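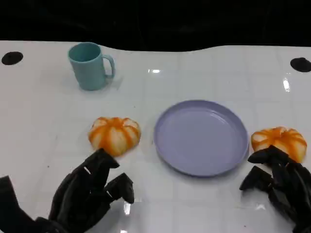 Bonnes pratiques de manipulation bimanuelle : entretien avec Houshang Zarei

Chez Gurnia, Houshang Zarei tient à jour le référentiel interne applicable aux essais de préhension à deux mains. La version en vigueur date de février.

La première exigence porte sur l'état initial. « Un essai dont la position de départ des objets n'est pas consignée est rejeté, même si la saisie est correcte », indique-t-il. Le protocole prévoit 400 essais par configuration, avec un contrôle du plan de travail tous les 78 essais.

Vient ensuite la séparation des mains. Chacune dispose d'une zone attribuée ; le franchissement de la ligne médiane doit être déclaré avant l'exécution. « Sans cette déclaration, on ne peut pas distinguer un croisement voulu d'une erreur de planification. »

Sur les surfaces brillantes, il demande un relevé de l'éclairage à chaque série : « Un reflet déplacé suffit à fausser une estimation de contour. »

Aisling Ní Mhurchú, qui audite les essais du site de Porkthorpe, conteste le seuil d'arrêt, fixé à 3 échecs consécutifs. Elle le juge trop strict pour les objets déformables. Zarei maintient la valeur : « L'opérateur peut reprendre après inspection des doigts. Il doit seulement le noter. »

La révision du seuil sera examinée après la prochaine campagne, à Skotham.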